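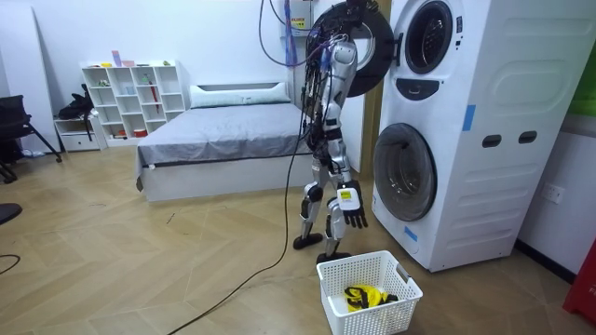 Yesenia Villca wanted to know, before any of us had our coats off, whether the planner sees the laundry as an object at all or just as a color that moves around. Good question, and it took most of the afternoon to get an answer.

So: lab visit, Fudosus, the Brullgate site, 5 January 2023. Writing this up on the train home, notes are a mess, sorry. We were supposed to get two hours on the software and got closer to three, plus bad coffee.

The short answer to Yesenia is "a bit of both." Perception gives them a mask for the cloth and a rough height map inside the mask. No garment model, no sleeves, no idea which side is the front. They tried a fancier one last November and pulled it out again. It was right more often but when it was wrong it was very sure of itself, and the planner believed it. The plain mask at least says "don't know" when it doesn't know. Then the grasp picker takes the highest ridge it can reach with the hand coming straight down and goes for that.

Fine for a basket. Less fine for a drum, where the hand has to come in sideways through a round opening. More on that below.

The planner is called Torvik. Written in house, took over from something older that everyone there still complains about. It works in two layers. Top layer is a list of steps with conditions on each one, more like a recipe card than anything clever. Bottom layer is whole body, arms and legs together, and replans every 180 ms. I asked why not faster. Answer was that the balance controller runs on its own much quicker loop underneath and doesn't care what Torvik is thinking about, so a faster planner only gets you more small changes of mind. They had a version that dithered. Showed us a clip, hand going back and forth outside a door like it forgot its keys.

Things I wrote down about conditions, because this was the best part for me:

Every step has a check before and a check after. "Door open" is a check, not an assumption, even if the robot opened the door itself ten seconds ago.

A failed check doesn't mean stop. It means go back to the last step whose check still passes. Simple and it covers a lot.

The checks are the only place where people write code by hand now. Seventeen of them at the moment - 17 sounded low to me, but they said each new one has to earn its place with a real failure from the logs.

Liquids are where it gets harder. A cloth that slips can be picked up again. Water can't, so "go back to the last good step" isn't worth much once a pour has started. What they do is slow the wrist down and watch the rim of the vessel from the head camera, and the stop comes from vision with the arm torque as a second opinion.

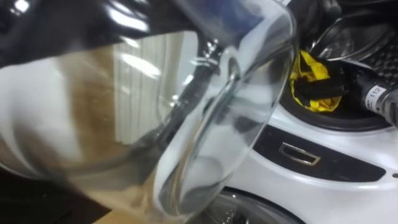

Clear glass is the worst case for this, everybody agreed. The depth camera gets nonsense back from it, bright spots and holes, and whatever stands behind comes through bent. So the depth reading inside the vessel outline is thrown away completely and they fit a shape to the outline instead. Level of the liquid is then a guess from weight and tilt. Somebody in our group asked if they'd thought of just using a plastic jug. They have. They said the point is people own glass ones.

Torque as a level sensor is noisy, by the way. I didnt catch the exact error and the slide went by fast. If anyone has it please send it to me.

Then logging, which is a tool called Jinis and I want it. Every run gets stored with all the camera streams and joint data on one clock, and you scrub through it like a video, with the planner's step list going down the side. Click a step, see which check passed and on what evidence. There are 3,424 runs in there, 645 of those tagged as failures with a written reason. Tagging is done by whoever was at the emergency stop that day, same day, no exceptions. I asked how many reasons are just "weird." More than they'd like.

Search is good too. Typed in "door" and got every run where a door check went false. Sorting them by arm pose showed a clump right away: reaching past an open door, elbow too high, planner thinks it has more room than it does. Found in an afternoon according to them, after weeks of people guessing at the hand.

Which gets us back to the drum. The fix was in the collision map. An open door used to be a flat disc and is now a thick one with a margin that grows the closer the shoulder gets. Also the approach is now level: forearm out straight at the hight of the opening, then forward, no diagonal shortcuts.

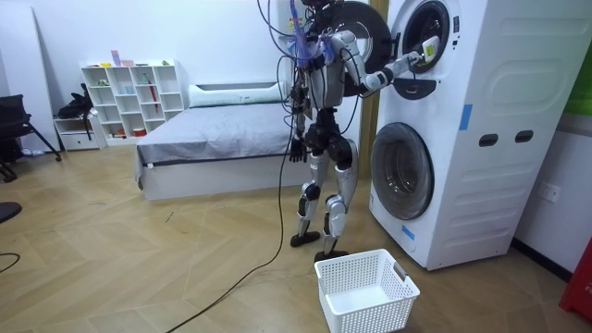
Right arm extended to the upper drum, left arm down at the side.

Asked about reaching the lower door. The upper one doesn't need much from the knees. Lower one means a proper squat with the arm out in front, and Torvik has to trade reach against balance the whole way down. They have it in simulation. Wouldn't give a date for the real machine, fair enough.

Loose ends. Tether length goes into the planner as a limit on where the feet may go, but cable drag doesn't, and they know it should. No plans to open up Jinis, I did ask twice. Torvik maybe, the top layer only, no promises.

Yesenia has better notes than me on the perception part and will post them when she's typed them up. Next visit isn't fixed yet, tell me if you want to be on the list.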